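Is a two-armed robot worth budgeting for a furnished-rental cleanup crew?

Asked in August by Dridell

We turn over 50 furnished units and my partner wants a humanoid for tidying lounges. The Kudico rep says it handles soft goods. My doubt is cushions. It grabs one by a corner and the corner bunches up.
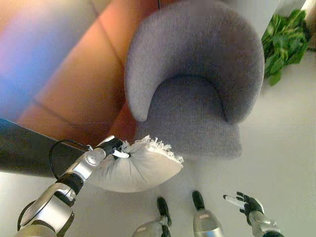 2 answers

Ross Tennant
Get a rental quote before you buy anything, and have it priced per unit turned over, not per month. Ask what a replacement hand costs. Then ask who pays when that cable looping off the arm snags on a chair. Getting a pillow as far as the seat is one thing – I'd want to see 10 in a row set down straight, fringe and all, with your people holding the stopwatch. 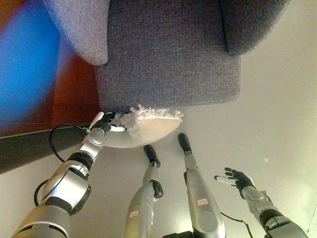 I'd also put money aside for floor space and charging. Badawi left both out of our first quote and we had to redo the whole budget.

Flarker
just hire someone for summer. 234 messages in the last thread on this and no one posted a real price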